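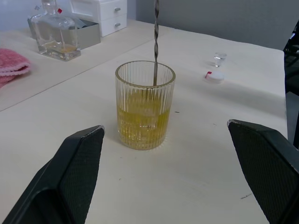
Setting up the Skiltmont gripper kit for ribbed glassware

The Skiltmont kit has two mesh-padded fingers, a wrist camera and a license for the Bresora grasp planner. These steps cover picking up a fluted tumbler that is part full and has a bar spoon standing in it. Firmware 2 or later is required.

1. Clean both finger pads with a dry cloth. Replace a pad when the mesh has gone smooth at the tip. Pads are rated for 3,000 grasps.

2. Open the fingers to 70 percent of full travel. Fully open also works, but the close takes longer and the planner gains nothing from it.

3. Stop the wrist short of the glass, with one finger to each side. Keep the stoppers and caps to the side of the approach path.

4. In Bresora, set the object type to "open vessel, tool inserted". The planner then treats the spoon as a keep-out column and approaches from the side only. With plain "open vessel" it may pick a top grasp and hit the shaft.

5. Set the grasp height on the fluted part, below the plain band. Yellow or pale liquids seen through ribs break up into vertical streaks, and the fill estimate drifts. Type the fill level in by hand.

6. Set grip force to 34 on the slider and close at low speed. Lift slightly and hold. If the glass turns in the grip, lower it and raise the force one step.

7. Save the profile under the glass name.

We use cookies to improve your visit. Accept | Manage settings

Known limits: the planner does not track the spoon after the lift, so keep wrist tilt locked – the menu is under Motion. Necati Şimşekoğlu's profile for the Owusu arm has the lock on by default. The Pravcombe mount needs its own camera calibration before step 3.

Text and settings: Ohemaa Odoi. Last revised in September.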